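Prundusen Reading Room: The Writing Table
Photo gallery

The Prundusen Reading Room maintains a shared writing table for members who wish to take notes while consulting the collection. Reading room rules apply to the table at all times, and members are asked to read the notes that accompany each picture.

The Table and the Cabinet

The table has a plain gray top, chosen so that papers and small items can be found easily at the end of a session. A wooden cabinet stands at one corner, its reddish-brown grain in clear contrast with the gray. Farther back is a shallow metal tray. Items placed in the tray should remain there unless a member of staff has given permission to move them.
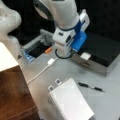 Paper and Pens

Members may bring their own writing materials or request them at the Echeverría desk, Room 11. Pens are to be laid flat on the table when not in use — never on top of an open volume. Ink bottles are not permitted. 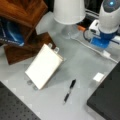
A black pen beside the white board, with the wooden furniture at upper left.

The pen and the board lie at a similar slant, with open tabletop between them and the other items. Members who are left-handed may turn their materials to suit, provided that neighboring places are not obstructed. Drinks of any kind must be finished before entering the room.

The Notepad

Spiral-bound notepads are recommended for longer sessions. The pages lie flat when open, and no loose sheets are left behind to be mistaken for part of the collection.

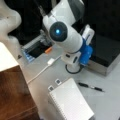
Text by Yulan Hou, Reading Room Services
Posted 9/9/21

The white notepad is set at an angle near the front of the table, with its faintly gridded pages facing up and the coil along the left edge. Gridded paper is suited to members copying tables or small plans. Notepads left in the room are held at the desk for 90 days. Cables on the table should be kept clear of the aisle — please ask staff before unplugging anything.

Leaving the Table in Order

Before departing, members should gather their papers, return borrowed pens to the desk, and leave the middle of the table free for the next reader. Requests for a place at the table are accepted in person or by telephone at extension 264.
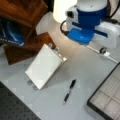 The light gray tabletop, with a white rectangular item set diagonally near the center-left.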